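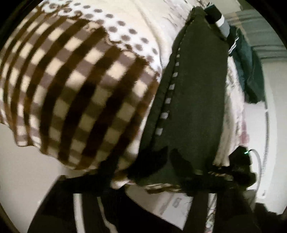 About Us

Pisorach is a bedding and laundry service in Plosville. We wash, mend and fold blankets, bags, jackets and sheets for homes, rooming houses and the dorms at Kwofie College. We started with 4 machines in the back of a hardware store and now work out of our own building at 2628 Golow Road.

What We Take In

Most of our work is large bedding that is hard to handle at home. Fleece blankets are the biggest share, checked ones and flowered ones, with printed borders or without. Fabric bags and sweatshirts can go in the same order. Please empty all bags and pockets before drop-off.

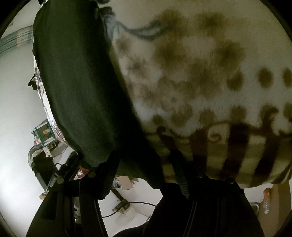 Fleece is washed cold with the print turned in and dried on low. We don't iron it. Dark green and other deep colors are kept apart from cream and other pale grounds until we know they hold their dye. Straps are tied up before washing so they don't tangle.

Every piece gets a numbered tag at the counter. Orders are folded, stacked by household and kept on the shelf for 34 days.

Prices and Hours

We charge by the piece. Orders over $100 are delivered free inside Plosville. The counter opens at 7 a.m. and closes at 6 p.m. From October through the winter, blankets may take one extra day.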